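Subject: Re: [makers-list] Irnton open day, is it worth the drive?
Date: 2021-11-18

> Hi all, has anyone been to one of the Irnton open days? I'm thinking of
> taking my two kids to the next one but it's a 90 minute drive each way
> and the web page tells you next to nothing. Is it just talks, or do you
> get to see things move? Also, is there parking??

Hi! We went to the last one and had a great time, so I'll give you the long version.

Parking first: there's a lot behind the building, free, and you want the second entrance (the first one is for deliveries and you'll have to back out, ask me how I know). Doors opened at 11 and we got there a bit after, and the line for badges was already down the steps.

There are talks, but you can skip all of them. We sat through half of the Trinditar one, mostly slides about warehouse shelving, and my youngest was upside down in her chair by the end. The good stuff is in the big room at the back, where the demo tables are. The one we kept going back to was the kitchen table, with a toaster and bread and a divided tray of beans and lentils. They use a gripper you hold in your own hand, with a camera on it, and you do the chore yourself while it records. Then the recordings go into training the arm. My son got a turn at picking up a slice of bread and was so careful with it, you'd have thought it was made of glass!

The woman running the table told us they were up to 2,418 recordings for that one project, and she seemed very happy to add a few wobbly ones from kids. The arm itself was running on the Skurnis stand across the aisle. It's slow. I mean really slow, and it dropped things, and the crowd loved it every time.

Bring lunch. The coffee cart ran out of everything except oat bars by one o'clock. And if your kids are under 5 they can't go past the yellow tape, so plan on taking turns with another grown-up.

The next one is in February, I think, though the Atanasov people at the front desk weren't sure of the day yet. I'd go again, and I've got room for two more in the car if anybody wants to split gas.

One from the kitchen table, and then the thing my son asked on the way home, with what I told him.

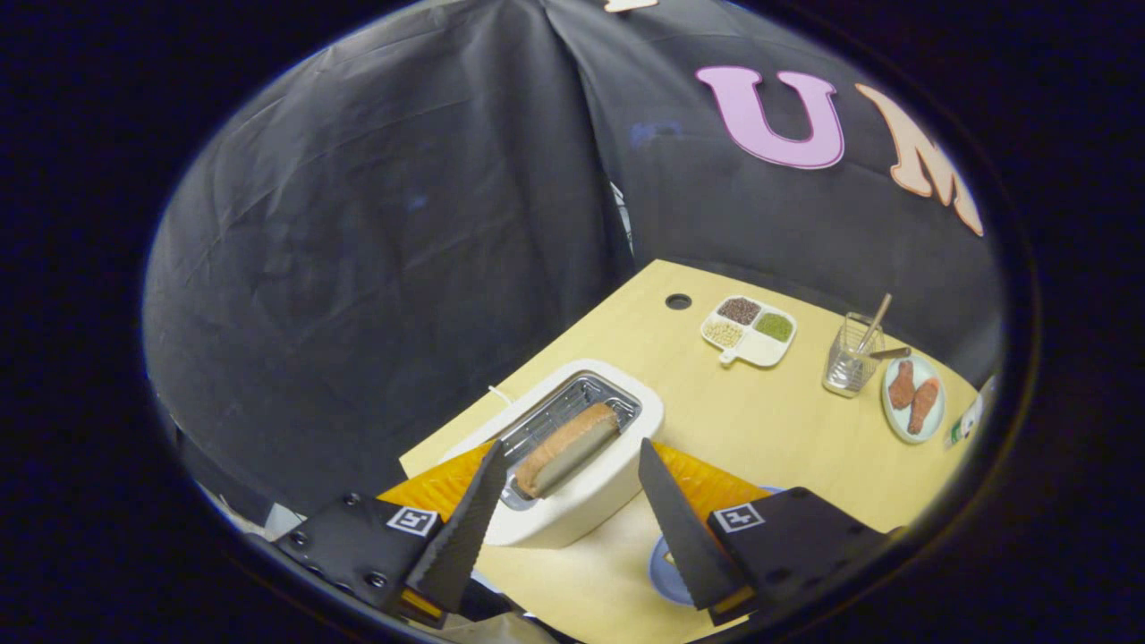 Why do they have people do the chore by hand first?

So the arm has lots of good tries to learn from before it makes its own.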